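Search the Resource Center
Enter keyword or topic

Home Reviews Planning Tools Coaching Programs Contact

Product Review: The Flelteck Guided Goal Planner

The Flelteck Guided Goal Planner is an undated workbook for adults who wish to set personal and professional goals over the course of a year. It is sold through the Zetholm online store and is also issued to participants in the Ondrejka career renewal program. Our office reviewed the second edition, which replaces the ring binder of the first with a sewn binding.

The planner contains 49 weekly spreads and 21 worksheets. The worksheets are placed at the front and cover values, household finances, working hours, friendships and rest. Each takes less than an evening to complete. The questions are plainly worded, and the user is asked to write full sentences. We found the worksheet on working hours to be the strongest, as it requires the user to record a normal Thursday in half-hour blocks before any goal is written down.

The weekly spreads are less successful. The left page is given over to a single goal and its next steps, with ample room. The right page holds a habit chart, a gratitude line and a review box, and the review box is too small for ordinary handwriting. Users who follow more than 2 goals at a time will need a separate notebook. The 49 spreads also leave the year short, and the publisher's introduction does not mention the remaining weeks.

Paper quality is good. Gel ink did not show through, although felt-tip pens did. The cover marks easily. 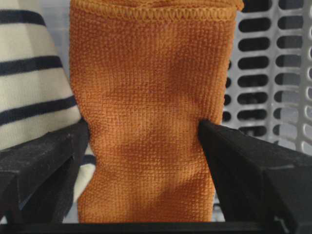

A reader in Grornwood wrote that she had skipped the worksheets and begun with the weekly pages in January, and that by spring her goals "were just my chores, written more neatly." She has since gone back to the front of the book and considers the review box adequate if one writes in pencil.

The accompanying audio course may be purchased separately. It repeats much of the printed text and is not required. The online library that comes with the planner lists 3,859 writing prompts, which can be searched by topic but cannot be saved or printed as a set.

Recommended for first-time planners. Experienced users may prefer the worksheets alone, available from Zetholm as a download.

Last updated: January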